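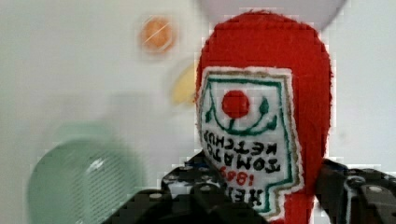 La célula de Clarden arranca a las siete de la mañana con una rutina que no incluye mover ningún objeto. El brazo va a su posición de referencia, abre y cierra la pinza en vacío y se detiene. Keyvan Ahmadpour, responsable de puesta a punto, anota la corriente del actuador en los dos extremos del recorrido y la compara con la del día anterior. Si la diferencia supera 25 miliamperios, la jornada empieza con las llaves Allen.

El laboratorio trabaja en manipulación de objetos domésticos y utiliza material de juego: alimentos de imitación y menaje ligero. La elección simplifica la seguridad y complica el mantenimiento. Un cuerpo textil cede, suelta fibra y no devuelve una lectura de contacto limpia. La pelusa se acumula en la base de los dedos, junto a las guías, y aumenta el rozamiento de forma tan gradual que el controlador la compensa durante semanas sin emitir ningún aviso.

El procedimiento de limpieza, redactado por Charito Javier, ocupa una página. Se corta la alimentación del efector, se retiran los dedos y se pasa un pincel seco por las guías. El aire comprimido está prohibido desde que una ráfaga metió fibra en el reductor de la unidad anterior, una Namov que quedó dos meses fuera de servicio. Después se montan los dedos en el mismo lado del que salieron - van marcados por el reverso - y se aprieta en cruz, en dos pasadas.

La pinza se revisa cada 200 horas de funcionamiento. El contador de la unidad actual marcaba 2.637 en la última visita, con un solo cambio de dedos en su historial.
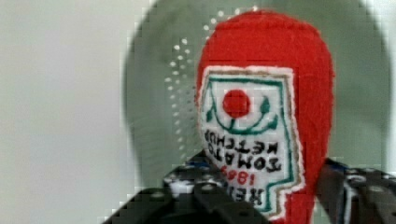
La cámara de muñeca exige una verificación propia, independiente de la del brazo. Su soporte admite dos posiciones de montaje, y el programa de adquisición puede además voltear la señal; una combinación equivocada produce imágenes nítidas y geométricamente inútiles. Javier comprueba la orientación con cualquier objeto rotulado. El bote de kétchup de fieltro sirve bien para ello: con la etiqueta de cara a la cámara, el 1869 bordado en rojo se lee 6981 y las letras negras de TOMATO KETCHUP corren al revés, señal inequívoca de imagen especular. La lectura se anota en la ficha de la sesión junto con el parámetro de volteo, y ningún dato pasa a calibración hasta que ambos coinciden.

La calibración entre cámara y muñeca se hace después, con un patrón plano y una serie de posturas repartidas por el volumen de trabajo. Ahmadpour descarta las posturas casi paralelas, que apenas aportan información sobre la rotación. El cálculo lo realiza Horura, la herramienta interna del laboratorio, y devuelve un error de reproyección que se archiva aunque sea bueno. «Un valor excelente obtenido con pocas posturas me preocupa más que uno mediocre obtenido con muchas», explica.
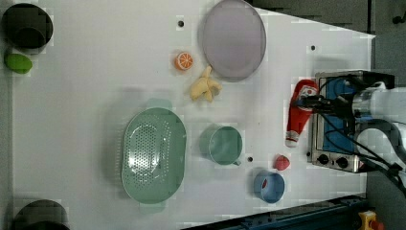 La pinza, sobre el bote de kétchup tumbado en la mesa. A la derecha, el horno tostador y la parada de emergencia.

El cableado es la parte que más horas consume. Los cables negros rodean el cuerpo del brazo, y cada bucle debe dejar holgura suficiente para el giro completo de la muñeca sin engancharse en el menaje. La comprobación se hace a velocidad reducida, con una persona junto a la parada de emergencia y otra siguiendo el mazo con la vista. Los puntos de sujeción se cambian al primer signo de abrasión. El par de apriete de los conectores no figura en el manual del fabricante; el laboratorio emplea el suyo, obtenido tras romper dos.

Queda pendiente la sustitución del conector de la cámara por uno con bloqueo, prevista para septiembre. La pieza la suministra Raju y obliga a modificar el soporte, de modo que habrá que repetir la calibración completa y abrir una ficha nueva. Ahmadpour ha reservado un lunes entero para el trabajo.

Artículos relacionados
Reductores armónicos: cuándo abrir y cuándo sustituir
Mazos de cables en brazos ligeros
Cómo leer un error de reproyección
Paradas de emergencia: la prueba mensual

Inicio | Reportajes | Taller | Suscripción

Contacto - Aviso legal - Todos los derechos reservados - Volver arriba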